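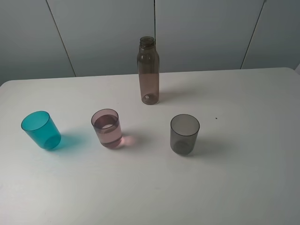 **Pouring cell: wrist fault and new limits**

The Evia pouring cell at Distberg was stopped for 9 days in July after the arm let go of a cup during a transfer. The cup had 335 ml of water in it, and most of that went over the table and down into the cable tray behind the rear edge. The safety relay tripped as it should and no one was hurt. The cell is running again with the same kind of load as before: clear plastic tumblers in teal, pink and gray, a tall bottle with no cap, and liquid in one cup at a time, at present the pink one. The see-through plastic matters to this story. The overhead depth sensor reads tinted tumblers poorly, and the gripper relies on that reading to set its closing width.

The log from Mateos, who supplied the controller, shows 3,729 completed grasps before the drop. In the last 500 of them the closing width had been drifting wider. The controller recorded the drift but had no alarm set for it. On the failed grasp the fingers closed on the cup too lightly, the force check passed on a single sample, and the cup slipped when the wrist began to tilt.

Three changes are now in place:

- The force check needs five good samples in a row before the arm may lift.
- A drift in closing width of more than 2 mm stops the cell and calls the operator.
- Tilt speed is held to half until the cup is over the receiving vessel.

Flustex has also replaced the finger pads, which had hardened along the inside edge. The old pads are in the parts cabinet, tagged, and should not go back on any arm.

Water in the cable tray is the part that took longest to put right. Two connectors had to be remade, and the tray now has a raised lip and a drain. If you find liquid anywhere behind the table, press the stop, switch off at the wall and leave the cell alone until maintenance has opened the tray. Do not clear the fault from the panel first. The panel will let you do so, and a fix for that is due with the next controller update.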